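Kusero is looking for people to come and drive robot arms with us. We're a small workshop that tests grippers and controllers for other companies, and for the next few months nearly all of our time is going into one comparison: which combination of gripper and hand controller lets an ordinary person do fiddly household jobs with two arms and not lose their temper. We have plenty of opinions about this among ourselves, but we've all been at it far too long to be useful test subjects (most of us can no longer remember what felt strange on the first day!), and so we would love to have you.

## What you'd be doing

You'll sit at a desk next to the workspace and steer a pair of arms, one with each hand, through a set of small chores. Laundry makes up most of the list this season - socks, cloths, clothespins, drying racks - with some kitchen sorting later on. Each chore is done with two different pairs of grippers and two different controllers, so you'll repeat yourself a fair amount, and by the second afternoon you'll have strong feelings about at least one of them. We want to hear those feelings in full.

The two controllers are the Getier, a pair of handles that you move through the air much as you'd move your own hands, and the Bassey, which sits flat on the desk and is pushed and twisted. People who play a lot of video games often tell us they expect to prefer the Bassey. We'd like enough of you to find out whether they really do.

A full run is 64 short trials spread over four visits. Each visit takes a morning or an afternoon, with a proper break in the middle, and there's always coffee, tea and something to eat. Between trials you'll fill in a short sheet about comfort, effort and how sure you felt of where the fingers were. The sheet is dull, we admit, but it's the part we lean on most when we write things up.

## Who we're hoping to hear from

You don't need any background in robotics, and for this round we'd prefer that most of you didn't have one. We do ask that you:

- are 18 or over
- can use both hands comfortably for a couple of hours, with breaks
- can see small objects clearly at arm's length, with glasses or contacts if you wear them
- can come in for all four visits, ideally within two weeks

Left-handed people are especially welcome. We had far too few of them in February, and one of the open questions from that round is whether the Getier handles favor the right hand. We'd also be very glad of anyone who sews, ties flies, repairs watches or does other close work, as well as people who have never done anything of the kind.

If you took part in February you can apply again, but please say so, and tell us which controller you used if you remember.

## Pay and practical matters

You'll be paid $200 for each visit, and if you finish all four there's a further $100 on top, which brings the whole thing to $900. Visits are paid on the day, including any that we have to cut short because something on our side has stopped working. You can stop whenever you like, during a trial or between visits, and you'll keep what you've earned up to then.

We're on the ground floor of the Skakevness building, with step-free access from the parking lot and an adjustable desk and chair. The workshop can get a little chilly, so bring a sweater. We record the arm movements and the workspace during trials, and we'll go through the consent form with you before anything is switched on.

## How to apply

We have 13 places in this round. Send us a few lines through the form on the Kusero website, or drop a note at the Skakevness front desk, telling us which hand you write with, which days suit you, and anything you like to do with your hands. There's no need for a résumé. We read everything ourselves and will write back to everyone, although it may take us a week or so. If you'd like to visit and try the arms for ten minutes before you decide, just ask and we'll find a quiet hour for you.

Posted 24 May 2023 by the Kusero test team

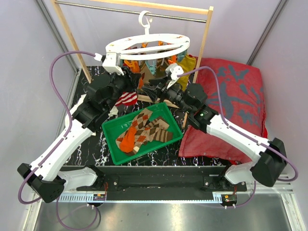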